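Can I switch from a B.S. to a B.A. in economics after sophomore year?

Asked by Nattawut Duangkaew, 14 December 2018

I'm at Ranstead, second year, B.S. track. I passed the 100 level math but the 200 level one is going badly. The B.A. wants two years of a language and I have none. Would I still graduate on time? The form is due in February and my advisor is out until then.

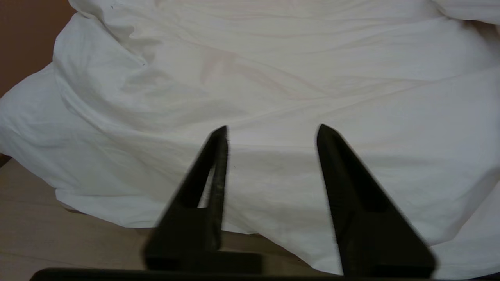 2 answers

Zorica Todorova

I made the same switch, at Mircombe. Check the catalog year on your degree audit first. You can usually stay under the requirements from the year you started, but a change of major form sometimes moves you to the current ones. Ask the registrar in writing which applies.

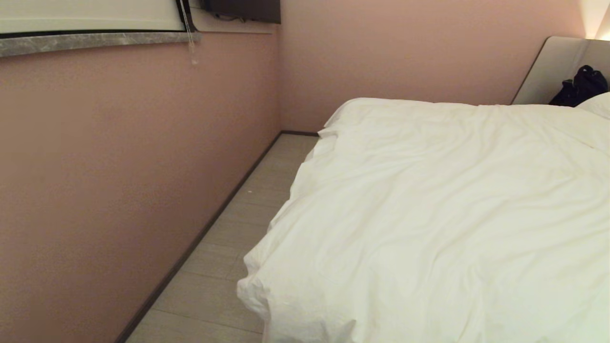 The language is the bigger problem. Four semesters in a row leaves no room if you start late, so take the placement test even if you only had it in high school. I placed out of two semesters and took 15 credits each term after that.

Your math credits should still count as electives. Don't drop the 200 level class before you ask about financial aid.
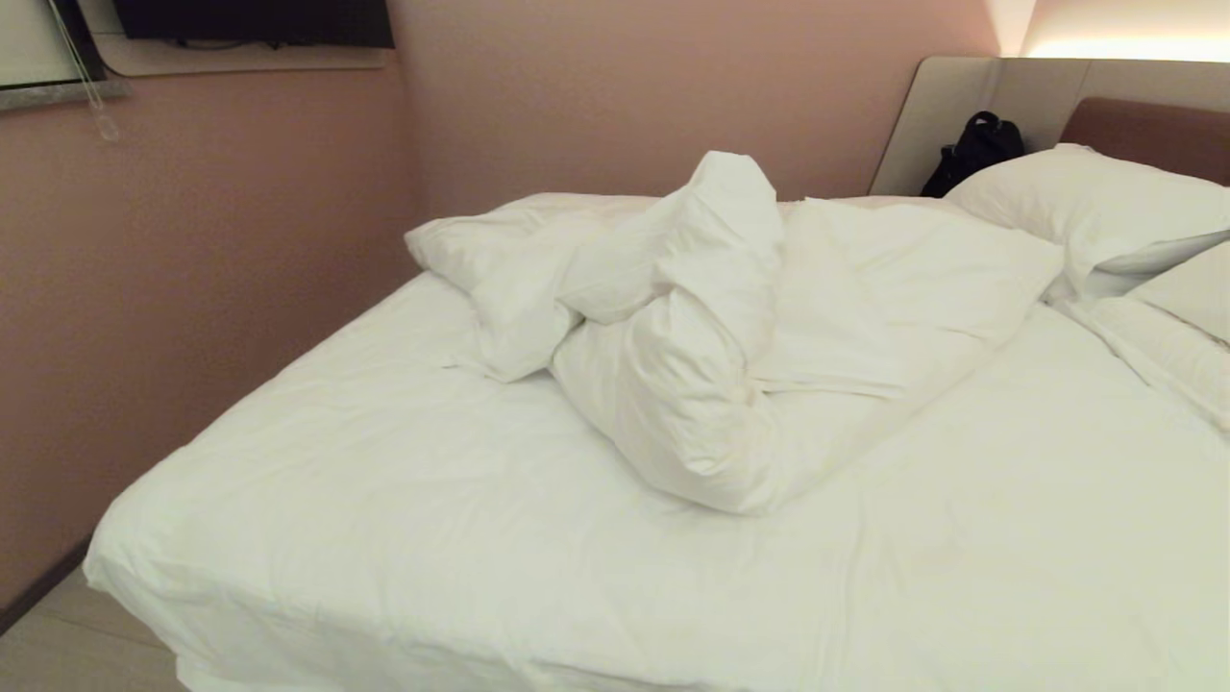 Also, the department office can sign the form if your advisor is away. Mine did it the same day.

Gerardo Espiritu

just do summer classes. nobody hiring cares if its a BA or BS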